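近現代史入門 講義ノート 第5回
国際連盟と委任統治
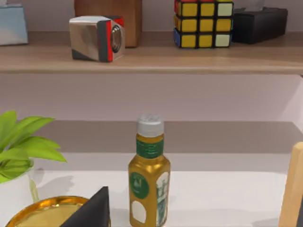
1. 今回の範囲

前回は講和会議の開催から条約の調印までを扱った。今回は、その条約の一部として生まれた国際連盟の仕組みと、旧ドイツ領・旧オスマン帝国領に適用された委任統治制度を見る。教科書では二つの章に分かれているが、根拠はどちらも連盟規約にあるので、続けて読んだほうが理解しやすい。

配布資料は2枚。1枚目が規約の抜粋、2枚目が委任統治領の一覧と白地図である。白地図は次回の冒頭で使うので、各自で色分けを済ませておくこと。

2. 連盟の成立

連盟規約はヴェルサイユ条約の第一編に置かれ、1920年1月の条約発効とともに効力をもった。本部はジュネーヴに置かれた。原加盟国は42か国である。

アメリカ合衆国は上院が条約の批准を承認せず、加盟しなかった。ドイツの加盟は1926年、ソ連の加盟は1934年まで遅れる。主要国の出入りが多い組織なので、年表を作るときは「加盟」と「脱退」の欄を分けておくとよい。日本とドイツは1933年に脱退を通告し、イタリアは1937年に続いた。

3. 主な機関

総会
全加盟国で構成する。各国は代表を3名まで送れるが、投票は一国一票である。

理事会
常任理事国と非常任理事国からなる。発足時の常任理事国はイギリス、フランス、イタリア、日本の4か国。非常任理事国の数はその後何度か増えている。

事務局
ジュネーヴに常設され、文書の作成と会議の準備にあたった。職員は出身国の代表としてではなく、国際公務員として働くものとされた。

このほか、関連する機関として国際労働機関と常設国際司法裁判所がある。後者はハーグに置かれた。試験では所在地の取り違えが毎年見られる。

総会と理事会の議決は、規約に別の定めがある場合を除き、出席国の全会一致を原則とした(第5条)。ただし手続事項は多数決でよい。また、紛争の解決をめぐる理事会報告では当事国の票を数えない(第15条)。「すべて全会一致だった」と書くと不正確になる。

4. 集団安全保障の考え方

第10条は、加盟国の領土保全と政治的独立を外部の侵略から擁護することを定める。第16条は、規約に反して戦争に訴えた国に対し、通商上・金融上の関係を断つことを定める。軍事的な措置については、理事会が各国政府に兵力の分担を提案するにとどまる。

1935年、イタリアのエチオピア侵攻に対して経済制裁が実施されたが、石油は禁輸品目に入らなかった。スエズ運河も閉鎖されていない。この事例は第9回で改めて取り上げる。

5. 委任統治の三つの型

規約第22条は、敗戦国の旧領を受任国に委ね、連盟の監督のもとで統治させる制度を定めた。住民の発展の程度、地理的位置、経済状態などに応じて区分するという建前である。この区分の基準自体が当時の列強の見方を反映しているため、史料として読むときは用語をそのまま受け取らないよう注意する。

A式
旧オスマン帝国領。将来の独立を前提とし、受任国は助言と援助を与えるとされた。フランスがシリアとレバノン、イギリスがパレスチナ(トランスヨルダンを含む)とイラクを担当した。イラクは1932年に独立し、連盟に加盟した。

B式
中央・東アフリカの旧ドイツ領。受任国が行政の責任を負い、奴隷売買の禁止、信教の自由、他の加盟国に対する通商上の機会均等などが義務づけられた。タンガニーカ、ルアンダ・ウルンディ、分割されたカメルーンとトーゴがこれにあたる。

C式
南西アフリカと太平洋の旧ドイツ領。受任国の領土の構成部分として、その国の法律のもとで統治できた。赤道以北の南洋群島は日本、西サモアはニュージーランド、ニューギニアはオーストラリアが受任国となった。

受任国は毎年、理事会に報告書を提出する義務を負い、常設委任統治委員会がこれを審査した。委員会には現地を直接調査する権限がなく、住民からの請願も受任国政府を通して提出する決まりだった。報告書の記述と実態のずれを考えるうえで重要な点である。

6. 史料を読むときの注意

規約の日本語訳は文語体で、「聯盟国」「受任国」などの旧字や独特の用語が使われている。意味が取りにくい箇所は英文またはフランス文と照らし合わせる。英仏両文が正文である。

統計を引用する場合は、出典の年度と対象地域を必ず書く。同じ「シリア」でも、年度によってレバノンを含む表と含まない表がある。

7. 課題

(1)第10条と第16条を読み、加盟国に課される義務を自分の言葉でまとめる。
(2)A式、B式、C式から地域を一つずつ選び、受任国と第二次世界大戦後の地位を調べる。
(3)教科書49ページの地図と83ページの地図を比べ、境界線が変わった地域を二つ挙げる。

分量は合わせてA4用紙2枚以内。提出は次回の授業開始時とする。手書きでもよいが、参考文献は著者名、書名、出版年、参照ページの順で統一すること。ウェブサイトを使った場合は閲覧した月も書く。

8. 次回の予告

第6回は1920年代の軍縮と賠償問題を扱う。ワシントン会議、ドーズ案、ロカルノ条約の順に進めるので、教科書の該当する節に目を通しておくこと。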